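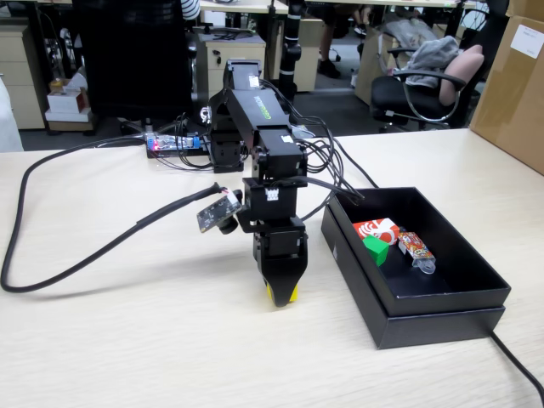
Reading time: 4 minutes

Braiding and Cord Making, Week 3: Four-Strand Round Braid

Notes by Kelechi Ogundipe

Last week was the flat three-strand braid. This week we move to four strands and a round cord. The round braid is stronger than the flat one and it doesn't have a right side and a wrong side, so it suits key fobs, bag ties, lanyards and bracelets that will get a lot of wear. If you missed last week, do a short length of three-strand first to get your hands used to keeping the tension.

What you need

Four strands of cotton cord in two colours, two strands of each. Use the Plerno cord from the class box if you haven't brought your own. Scissors, a clipboard or a bulldog clip, and a ruler. Masking tape for the cut ends. Waxed cord is fine too, but it holds a kink, so get your mistakes out of the way on cotton.

Cutting the strands

A braid always comes out shorter than the strands you start with. For a round braid in this cord, cut each strand one and a half times the finished length, then add a hand's width for the knots. Thick cord takes up more than thin cord. If you change to something heavier, braid a short test piece, measure it, and work out your own allowance. Write it down in your book beside a snip of the cord.

For the sample piece, 300 mm strands are long enough. Tape the ends before you cut, through the middle of the tape, and they won't fray.

Setting up

Tie all four strands together with an overhand knot. Put the knot under the clip. Lay the strands out side by side so that the two dark ones are on the left and the two light ones are on the right. We will call them 1, 2, 3 and 4, counting from the left. The numbers belong to the positions. When a strand moves, it takes the number of its new place.

The braid

Step 1. Take strand 4, the outside right. Pass it behind strands 3 and 2, bring it up to the front between 1 and 2, then back over 2 to the right. It ends up in position 3.

Step 2. Take strand 1, the outside left. Pass it behind strands 2 and 3, bring it up to the front between 3 and 4, then back over 3 to the left. It ends up in position 2.

Step 3. Pull all four strands snug, two in each hand.

Repeat from step 1. It is always the outside strand that moves, and it always goes behind two and back over one. Say it under your breath if that helps: behind two, over one.

After a few rounds you should see the two colours winding around the cord. Each hand still holds two strands of one colour. If you find a dark and a light in the same hand, you have gone wrong in the last move or two.

Tension

Pull outward, to the sides, and not down toward your lap. Pulling down makes a long loose braid with gaps. Give the same pull on both sides. Most people pull harder with the hand they write with and the cord twists that way. Rolling the finished braid between your palms will even out small lumps but it won't fix a bad twist.

Stopping partway

Always stop after step 2, never between the two steps. Clip the strands where the braid ends. When you pick it up again, the next strand to move is the outside right.

Undoing a mistake

Go back one move at a time. Step 2 undone: take the strand in position 2, pass it over 3 to the right, then behind and out to the left. Step 1 undone is the same the other way around. If you can't tell which move came last, look for the strand lying on top in the middle.

Finishing

Tie an overhand knot close against the last crossing. Use a pin in the centre of the knot to slide it up before you tighten it. Trim the tails to an even length. For a neater end, wrap it with thin thread (Euan Rankin will show whipping in Week 5, so leave your tails long if you want to use that).

Common problems

Braid has gone flat: you are going behind one strand instead of two.
Colours are in blocks and not in a spiral: check the starting order.
Gaps near the start: the first knot was loose under the clip.
One strand running out early: your pull is uneven, or that strand was cut short.

To do before Monday

Finish the two-colour sample and tape it in your book.
Make a second one with the colours set out dark, light, dark, light, and note what changes in the pattern.
Read the Week 4 sheet on six-strand braids. Bring 6 strands, already cut and taped.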